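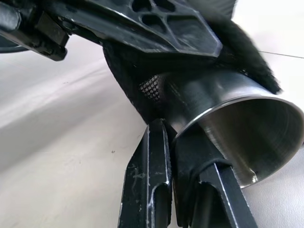
Unit 3: Handling rules for two-finger grippers
Handout to accompany the bench sessions

3.1 Scope

These notes cover the handling of rigid household objects with a two-finger gripper on a fixed bench. They apply to the teaching cells in the Vidton building. Sharp, heated or pressurised objects are dealt with in Unit 5. The cell rules displayed at the door take precedence wherever the two differ.

3.2 Terms

Grip force: the force applied by the fingers on the object, in newtons.
Holding margin: the grip force divided by the lowest force at which the object does not slip.
Clear zone: the part of the bench that the arm may cross while loaded.
Soft item: any fabric, cable, sleeve or band within reach of the fingers.

3.3 Before power is applied

Check both fingers for bent edges and loose screws. Scratches and worn finish on the faces of the fingers are acceptable. Cracks are not, and a cracked finger is to be tagged and handed in.

Where an elastic band is fitted to a finger for grip, check that it lies flat and has not split. Bands are treated as consumables and replaced at the start of each session.

Soft items close to the gripper must be tied back or fixed so that they cannot be drawn between finger and object. Move the wrist through its full range by hand and watch the cables – a cable that goes tight at any point must be rerouted before the test goes on.

3.4 Grip settings

Start at the lowest force in the Berkel table and raise it in equal steps until the object holds. The holding margin for bench work is 2. Do not exceed it for thin-walled metal such as cups and tins, which can dent without any change in the force reading.

Polished surfaces need a separate slip test. A value found for a painted or rubber-coated object must not be carried over. Curved objects held on their side are tested in that position, as the contact area differs from an upright grasp.

3.5 Polished objects and vision

Reflections from polished steel can be read as edges by the vision software. In the Satorix viewer, compare the detected outline with the object itself before accepting a grasp point. If the outline moves when the lamp is moved, reject it and mark the point by hand.

3.6 Stopping and release

One person holds the stop control throughout and has no other task. An object is released only when it is supported by the bench. If it has to be taken from the fingers by hand, stop the arm first, then open the gripper from the panel.

3.7 Records

Enter the object, force setting, finger condition and result on form 2758. Failed grasps are entered in the same way as successful ones. Completed forms go in the Martinelli tray before the cell is handed over.

Reading for the next session: Unit 4, sections 1 to 3.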